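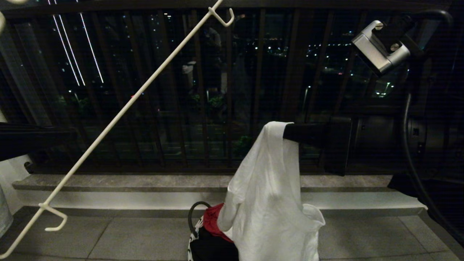
Evening practice on the balcony, white cloth in the gripper.

Gripper tape on a laundry arm, how often do you change it?
Posted by Mohsin Dogar, May 24, 2025

Hi all, I've got an arm on the balcony that I'm teaching to pick up washing and get it on the rail. The fingers are bare matte black and on thin cotton they're too slippery for my liking, so I've been capping the tips with white tape. Lovely for a while, then it goes to crumbs and bits of it flap about. I'm on 1472 grabs in my log and I've redone the tape more times than I'd care to say. Is there a better way to wrap it, or should I be looking at something else altogether? Also the cable to the wrist keeps wandering in front of the clothes and I'd like that sorted before September!

Polyxeni Katsaros
Tape is fine, I've used it for ages on mine (she's called Kim, don't ask). I get 117 grabs out of a wrap and then I change it whether it looks tired or not. The trick is what you're grabbing. Flat cloth is horrible because it just slides out,

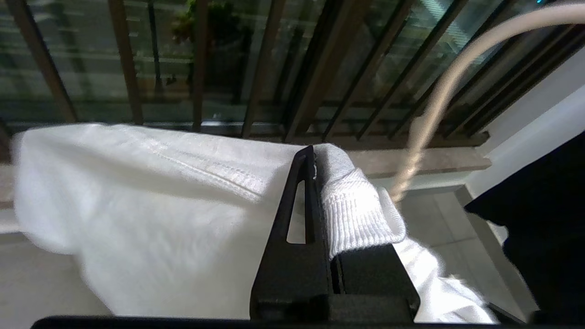
so I always send mine for a cuff, a hem or a thick seam first, anything with a bit of ribbing to bite on. Once I started doing that I could turn the closing force right down, and the tape lasted far longer (less squashing, I suppose). Check for fluff too. Cotton sheds like mad and once the tape is furry it won't hold anything.

Teresa Hennessy
just buy rubber tips, tape is a faff

Parveen Satti
I'd stick with tape while you're still learning, Mohsin, rubber is grand but it drags on jersey and you end up stretching necklines. Before you blame the tips, try the arm on something hard. I hold a hanger by the twisted bit under the hook and see if it swings.
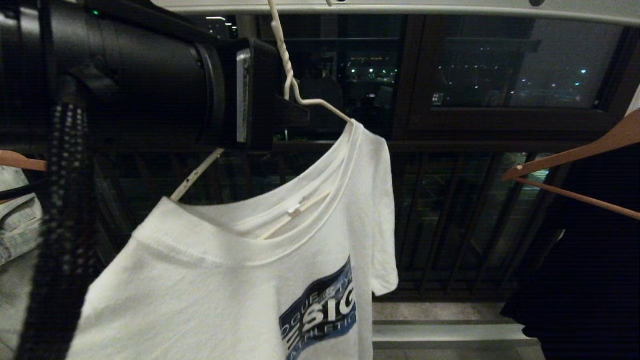

Wire hanger held by its neck, T-shirt on, rail overhead.

If a hanger turns in the jaws, the fingers aren't closing square and no tape in the world will help you. Slacken the finger screws, close the jaws on a bit of card, then nip them up again.

For the tape itself, my way goes like this:

1. Power off, old tape off, and get every scrap of glue away with a drop of surgical spirit. Let it dry.

2. Fold one strip over the tip and a short way down the inner face. Two layers at most, and press the end down on the outside where the cloth won't catch it.
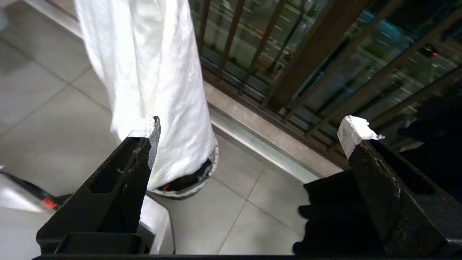 3. Open and close the jaws with nothing in them and look at the gap from the side. If one tip is fatter than the other, do that one again.

4. Clip the cable back along the arm with a loose loop at the wrist, then run it through its full turn slowly by hand before you power up. Mine was too tight the first time and pulled its plug out.

Do the clips before the tape if you can, I always knock a fresh wrap otherwise.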